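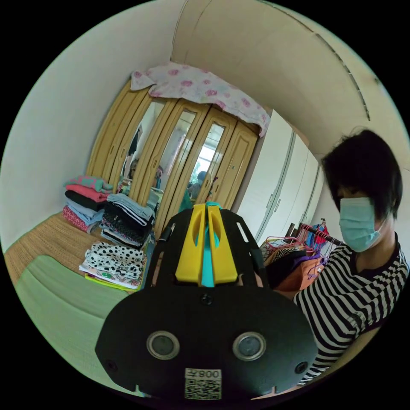 Leokadia Jakubowski 上一讲下课时问过我，衣柜门上带镜子，究竟算衣柜的事，还是算房间的事？她说自己家里那面镜门，每次整理到一半就忍不住照一照，结果一下午过去了，床上的衣服还是一大堆。教室里好几位都笑了，我猜大家多少都有同感。这个问题问得真好，所以今天这一讲，我想索性就从它讲起，慢慢再讲到毛衣怎么叠，请各位耐心跟着我绕一点路。

家居整理基础 讲义
第四讲 小卧室：衣柜、镜门与针织衣物
主讲：Clementina Arruda
修订：8/26/23

一、先说镜门

我自己的看法是，镜子长在柜门上，就要按柜门来管，也要按镜子来管，两边都省不了。按柜门管，意思是开合要顺，门前要留出人能站、能弯腰的地方，别拿纸箱、脚凳去堵。按镜子管，意思是要常擦，而且要想一想它照见的是什么。小房间里装了大镜面，窗户的光会被它送回来，屋子显得敞亮，这是它的好处；可是对面若是一张堆满衣服的椅子，那么您看见的就是两张堆满衣服的椅子了。

所以我常劝学员，动手之前先站到柜子前面，什么也别拿，就看一会儿镜子里的房间。人看自己的屋子看惯了，很多东西是看不见的，换成镜子里左右对调的样子，反而容易发觉哪一角乱。Damian Krawczyk 上期做这个练习，发现床尾那只旅行箱从十二月起就一直立在那儿，他每天绕着走，早就不觉得它碍事了。

擦镜门的顺序，请记一下：
先用干的软布把边框上的灰带走，有雕花的地方换一把软毛刷，顺着花纹刷。
再用拧干的湿布擦镜面，从上往下。
最后用另一块干布收水，边角多停一会儿。
清洁剂喷在布上，不要直接喷镜子，水顺着镜面流进木框的缝里，日子久了木头会发胀。

木头颜色浅的柜子，手印多半集中在把手附近，擦的时候顺手照顾一下。小把手不耐拽，门涩了就去调合页，千万别靠力气。

二、柜顶

很多人家的柜顶会搭一块床单或者布，防灰用的。我母亲也这么做，用的是旧床单，花色越旧越舍不得扔。我赞成搭布，只有两点要提醒。头一点，布要定期洗，我建议换季时和窗帘一起洗，免得忘记。再一点，布从柜顶垂下来的那一截，请看看会不会夹进门缝，开门时会不会带着上面的东西一起滑。如果会，就把垂下来的部分往里折一折，或者把布裁短。

柜顶上放什么呢？轻的、一年用一两次的，比如换季的被子、空的收纳袋。重的不放，玻璃的不放，每个星期都要找的也不放。Roman Pawlak 在课上跟我争，说他个子高，放什么都够得着。我说您够得着，家里别人够不够得着呢？他想了想，把熨斗拿下来了。

三、在地上叠衣服

接下来讲叠。我知道书上大多教人在床上或者桌上叠，可是小卧室里常常没有桌子，床又软，衣服放上去会陷，袖子总也拉不直。我个人最喜欢在席子上叠。席面平，有一点点涩，针织的料子铺上去不会滑开，人跪坐着，腰也比站着弯下去舒服。膝盖不好的朋友，请垫一个薄垫子，或者把席子铺到矮榻上，不要勉强。

席子用之前要先扫。顺着草纹的方向扫，逆着扫容易起毛，起了毛的席面会勾毛衣，这个亏我吃过，一件很喜欢的开衫就这么勾出了一道线。包边的布条也要看看，针脚松了就补两针。如果席子旁边就是瓷砖地，请记得衣服只放在席子上，砖缝里的灰很细，浅色衣服沾上了不好拍掉。

四、从一团到一叠

好，现在到了大家最头疼的地方。从柜子深处掏出来的毛衣，往往不是一件，是一团。我见过太多学员一着急，抓住一个角就抖，抖出来领口也大了，肩线也歪了。针织的东西是靠线圈互相拉着的，它记仇，您怎么扯它，它就怎么长。
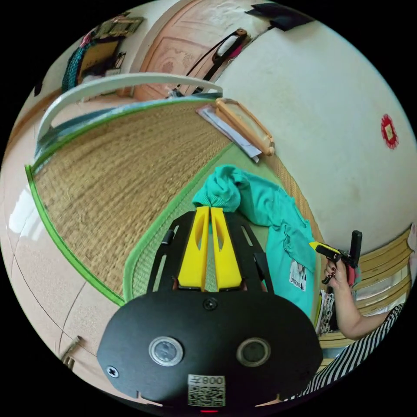

图2 堆在席面上的青绿色针织衫，尚未铺开

遇到成团的衣服，我的办法很慢，但是不伤衣服。先不提起来，就让它躺在席子上，用手掌轻轻往四周推，推到能认出领子在哪儿为止。认出了领子，两手托住两边肩膀的位置，连着下面的料子一起捧，翻成正面朝下。然后找袖子，从袖根往袖口一段一段地顺，不要捏着袖口往外拉。衣身最后再抚平，抚的时候手掌朝下摆的方向走。

铺平以后再叠：
一只袖子连同侧边往里折，袖子顺着衣身放下来。
另一边照样做，两边折进来的宽度尽量一致。
下摆往上折一次，看看厚薄。
薄的再对折一次，厚的到这里就可以了，不要硬压。

衣服上若有印花、贴布或者小标，请把它留在外面平整的那一面，折痕避开它。一来印花折久了会裂，二来放进柜子以后一眼就认得出是哪一件，不必整叠翻过来找。没有标记的纯色毛衣，就靠领口的形状来认，摆的时候领口那一侧朝外。

五、放回柜子

毛衣请叠放，不要挂。衣架会在肩上顶出两个小包，洗了也未必下得去。叠好的一摞不要太高，高到抽最底下那件会把上面的带歪，就该分成两摞了。厚的在下，薄的在上，常穿的放在和胸口差不多高的那一层。

还有一件小事，常有人问：柜子里要不要留空？要留。我在 Flornmont 讲课的时候，有一位学员把每层都塞得严严实实，看着真是漂亮，可是她只要买一件新的，全柜就要重排。留一点空，衣服进出有余地，木柜里也透气。樟木片或者干燥剂放在角落，用小布袋装着，不要直接贴着羊毛。

六、课后练习

请各位在下一讲之前，在家里做下面几件事，做不完也没关系，做到哪里写到哪里。
站在衣柜前看镜子，写下您平时没注意到的一处地方。没有镜门的，请拿一面手镜，背对房间看。
检查柜顶，把重的东西挪下来。
找一件团在柜子深处的针织衫，照第四节的办法铺开、叠好，前后各花多少时间，记一下。
和家里人商量一层共用的隔板，谁放什么，说定了就写张纸条贴在门内侧。

Wojciech Malinowski 缺了上一讲，请哪位坐得近的同学把笔记借他看看。教室还是302，进门请脱鞋，席子我会提前扫好。下一讲讲床单和被套，请各带一条自己家里的床单来，大小都可以，旧的最好，用惯了的布手感软，学起来容易上手。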